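Lamevex two-finger gripper - 8 months in

Rating: 4 out of 5

Bought this in February for counter work, tidying and wiping mostly. We had 1437 left in the equipment budget and two quotes on the desk, this one and the Stillum. Stillum was nicer. Also over budget once you add the mounting plate, so no.

Good stuff first. Bolted on fine. Slim tips, get into corners OK. Spares from Bagheri came quick, and the price list is on their site so you can plan for it, no "call for quote" nonsense.

Bad stuff. Cable not included!! Check that before you send the order in. Manual is thin. Software license is per arm, renews every year, and that line was missing from our first budget completly. Put it in yours. Also budget 2 sets of fingertips per arm - one on, one in the drawer.

Current job is a kitchen counter, fingers open wide over the stone-look top.

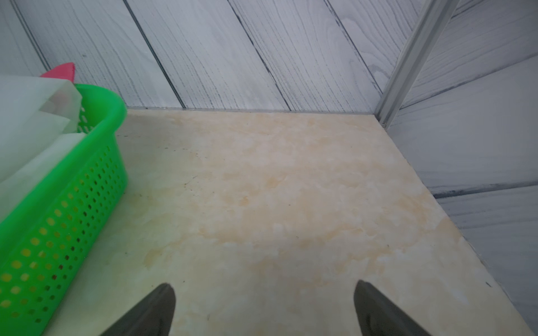 Fingers open over the counter, green basket at left.

Would I buy again, yes, for light work. For anything heavy look at the Gemetti, bigger motor, but get the shipping cost in writing first. One star off for teh cable.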